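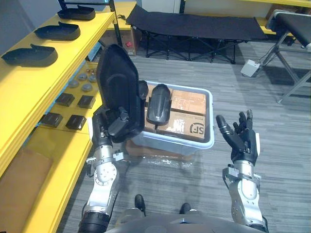

Left hand on the black shell, right hand waiting its turn by the gray bin.

The Great Hand Swap, Part Two

By Faustine Hamel | 03/06/2023
Filed under: Bench Notes, Grippers & Hands

I've been promising a hands update for ages, so here we go! We've been trying the five-fingered hands on the shelf-and-bin job, with the Resier gripper as the one to beat. We logged 147 picks with the hands before I let myself have an opinion, and I had several by lunch.

First, the good stuff. Big curved parts are a treat. The fingers fold around the edge and the thing just stays put, and I didn't have to touch the grip force after the first morning. With the old two-finger setup I was forever fiddling with the approach angle.

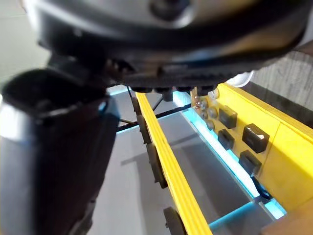 Wrist cameras are where I got grumpy. The Cillel mount sits so close in that the gripper takes up a big chunk of the view, and I spent two evenings moving the crop box before the detector calmed down. The head camera is much easier to live with - it just can't see under an overhang. 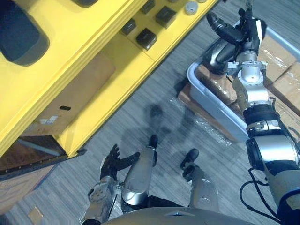

What's still bugging me

Clear plastic film, mostly. It catches the light and the depth numbers go silly, so the hand stops high and dithers. Marquez has a controller update coming in August that's meant to smooth out the last bit of the reach. I'll believe it when I've run it (I've been burned before). The shoe-shaped trays are better, though I'd still like softer fingertips for the rims. 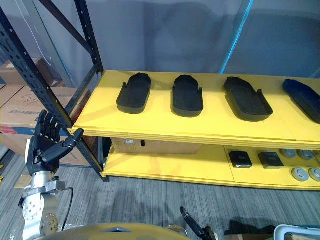

Are we giving up on simple grippers?
We're keeping them for small flat parts, where they're quicker and a lot less work to set up.

Contact the Treltascombe newsletter desk | © 2023 Treltascombe | Back to top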